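Bon, je vous avais promis un fil sur le projet de robotique du semestre à l'école Lefèvre, le voilà enfin (thé posé à côté du clavier, ça risque d'être long) 🧵

1/ Le sujet
On bosse en binôme sur un banc avec des pinces et une tablette de manip toute bête : des curseurs, des interrupteurs à levier, un gros sélecteur rotatif, des boutons ronds de couleur, des câbles à brancher. Chaque équipe choisit ses gestes et doit les faire apprendre au robot. Nous, on s'appelle l'équipe Natent, ne demandez pas, c'était le seul nom sur lequel on était d'accord tous les deux.

2/ La tablette
Les modules s'emboîtent comme un puzzle et je trouve ça génial, j'ai envie d'en avoir une chez moi. On a commencé par les curseurs parce que ça paraissait facile. Ha ha. Un curseur, il faut le pousser pile dans l'axe, et dès que la tablette est posée de travers l'axe change aussi ! 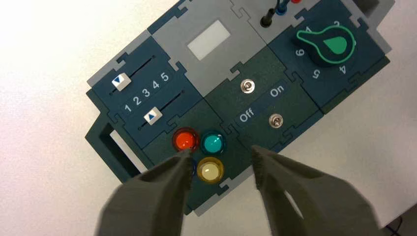
Pourquoi poser la tablette de travers exprès ?
Pour que le robot apprenne à la chercher. Si elle est toujours au même endroit et dans le même sens, il finit par rejouer une trajectoire par cœur, et le jour où quelqu'un la bouge de quelques centimètres il appuie à côté.

3/ Les données
Pour enregistrer, on utilise Wikeo, le logiciel maison de la filière. Il est moche, il est lent à l'ouverture, je l'adore quand même. On guide la pince, on valide, on range, on recommence. L'objectif affiché au tableau était de 600 essais par équipe avant la fin du mois. Mercredi soir on en était à 462, en comptant ceux que j'ai mal étiquetés un matin où je dormais debout (je les ai repris depuis, promis).

4/ Le sélecteur rotatif
Mon chouchou et mon cauchemar. Le bouton est en forme de goutte, avec un contour vert bien net et des chiffres imprimés autour. Côté vision on se disait que ce serait du gâteau. Sauf que quand la pince s'approche, elle cache forcément une partie de ce qu'on veut lire. 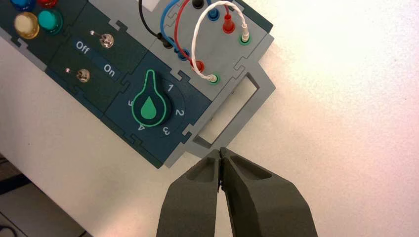

Donc on a revu notre façon de faire : lire la position de loin, la garder en mémoire, descendre seulement ensuite. Mon binôme était contre, il voulait relire en continu. On a testé les deux versions pendant un après-midi entier et on s'est un peu fâchés, puis on a mangé des crêpes.

5/ Les boutons de couleur
Là on apprend surtout la patience ! Le rouge et le bleu sont voisins, et si on vise un peu trop large on se retrouve entre deux capuchons. On a ajouté une pause au-dessus de la cible avant l'appui, le temps de recaler la pince. Ça rallonge chaque essai mais je préfère largement ça. 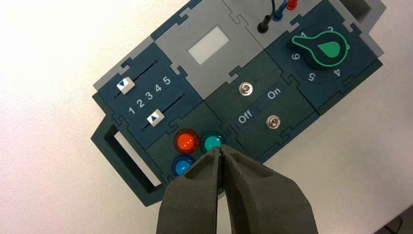
6/ Le banc
On le partage avec l'équipe Doltlow (coucou si vous lisez), ce qui veut dire un planning, des créneaux échangés contre des cookies et pas mal de messages à 22 h du style « vous avez touché à la config ??? ». Avant chaque séance je fais le même petit rituel : la tablette au fond, bien droite, les pinces à l'écart, les câbles dégagés.

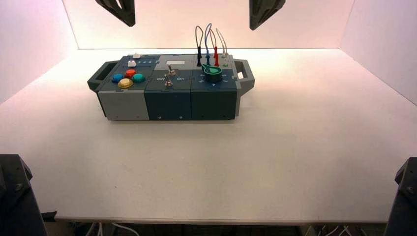
Et je note tout dans un cahier papier. Mes camarades se moquent mais c'est moi qu'on vient voir pour savoir quel réglage on avait la semaine d'avant, hein.

7/ La suite
Il reste le branchement des câbles, que j'ai repoussé lâchement depuis janvier. Viser une prise avec une fiche au bout d'un fil souple, franchement je ne sais pas encore par quel bout le prendre. Si certains d'entre vous ont déjà fait ça avec une pince à deux doigts, mes messages sont ouverts. Je paie en cookies aussi.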